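How to tell whether your two-armed policy has learned anything, in an afternoon

You have collected your demonstrations, you have trained overnight, and the loss curve looks like a ski slope. Congratulations. A falling loss tells you that the network has become very good at agreeing with your recordings, and a parrot can do that.

What follows is the procedure we settled on for our tabletop pick-and-place work, after a paper draft of ours came back with the comment "how do the authors know?" We didn't, much. Leire Zabala wrote the first version of this on a whiteboard, and I have been tidying it up ever since. It assumes two small arms facing each other over a table, a policy that takes camera frames and joint angles, and a task you can explain to a visitor in one breath. Ours is "put the thing in the tray".

Before you start

You need a trained checkpoint, the held-out starting layouts, and a score sheet. Print the score sheet. People with a spreadsheet open will quietly improve the numbers as they go, and people with a biro will at least leave a crossing-out.

Decide what counts as a success and write it at the top. Ours reads: object fully inside the rim, gripper open, both arms back at rest, inside the time limit. The first time we tried this without writing it down, Purificación Herrero and I scored the same ten runs and disagreed on four of them. An object balanced on the rim is a surprisingly divisive thing.

Step 1. Freeze everything

Pick the checkpoint now. If you choose it after seeing results, you are running a beauty contest. Note the commit, the normalisation file and the gripper limits. The normalisation file is the one you will forget. We once spent two days diagnosing a "shy" policy that was reading one dataset's joint statistics while driving with another's.

Step 2. Run the boring baseline

Before the clever policy gets a turn, replay one recorded demonstration open loop, cameras ignored, on every layout in your test list. This is the single most useful thing on the page. If replay succeeds half the time, your layouts barely vary and your policy's eighty per cent is worth a good deal less than it looks. Our original test list, known as Rasholm after the shelf it was pinned to, fell over at this point and was retired without ceremony.

Step 3. Make the layouts differ on purpose

Write down three things you will move: the object, the tray, and whatever is standing near them. Then build the list so that each changes while the others stay put, and only afterwards add layouts where everything changes at once.
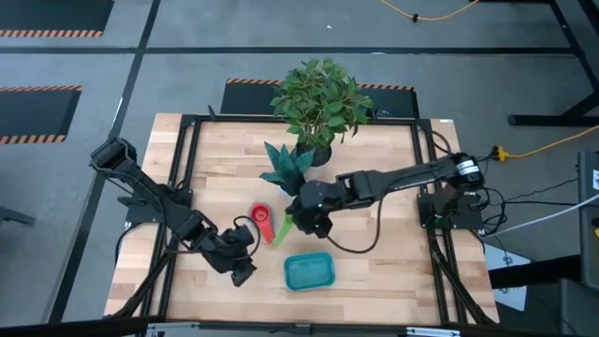
Shuffle the order before you run it. Arms warm up, daylight moves across the table and operators get hungry, and all three will show up in your results as a mysterious effect of layout number. A shuffled list spreads the misery evenly.

Mark object positions with a paper template that you lift away before the run starts. Tape marks left on the table are visible to the cameras, and a network will happily learn to reach for tape. Ours did. It was extremely accurate.

Step 4. Score blind

One person resets and presses go. A second person scores and doesn't know which policy is running. We swap checkpoints with a small script called Moodley, which picks one, hides the name and writes it to a log that stays shut until the end. With only one pair of hands, record the runs and score them the next day, in a different shuffled order.

Do 100 runs per policy if you can bear it. With ten, seven successes against five means nothing at all, however nice the bar chart.

Step 5. Swap the hands

Mirror the layouts so the work falls to the other arm. If one side does all the succeeding, look at your demonstrations. We went through 566 of ours and found that our operators, all right-handed, had used the left arm chiefly as an ornament. The Jukholm checkpoint inherited this attitude in full. Recollecting with a forced left-hand quota took the set to 1,324 demonstrations, and the gap between the two sides narrowed, though it hasn't closed.

Step 6. Sort the failures

Give each failure one label: never reached, reached and missed, grasped and dropped, placed badly, arms got in each other's way. Choose the earliest thing that went wrong. A policy that never reaches wants different medicine from one that drops, and a lone success rate hides which you have.

Step 7. Report the lot

Give the replay baseline, the rate for each kind of layout, the failure labels and the left/right split. Include an interval on every rate. Include the runs you wanted to throw away, with the reason you wanted to.

If you stop a run by hand, it's a failure. I have heard every argument against this rule and made most of them myself.

The score sheet, the layout generator and Moodley are in the Junthorpe folder on our group page. The layout generator still measures in inches, for reasons lost to history, so convert before you cut your template.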